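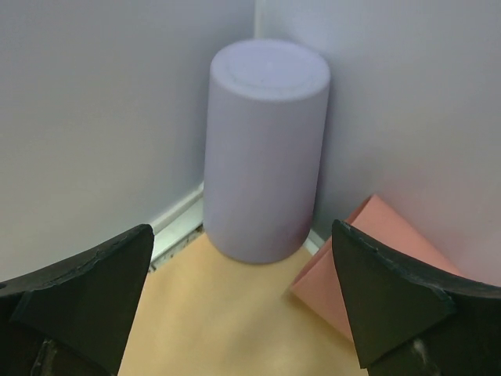
The Hestside tidying arm is offered to households by Pelau on a monthly hire of 8 pounds, with delivery and fitting charged separately. Customers are asked to prepare the floor before the first session. Upright items standing in a corner, such as the lavender cylinder between the two grey walls, should be approached with the fingers open and level. Dust and debris should be brushed from the gap beneath the trim beforehand – a dry brush is sufficient.

Fingertips should be wiped weekly with a soft cloth. Replacement tips are listed as part 293. Enquiries may be addressed to Aled Sayce, Household Services.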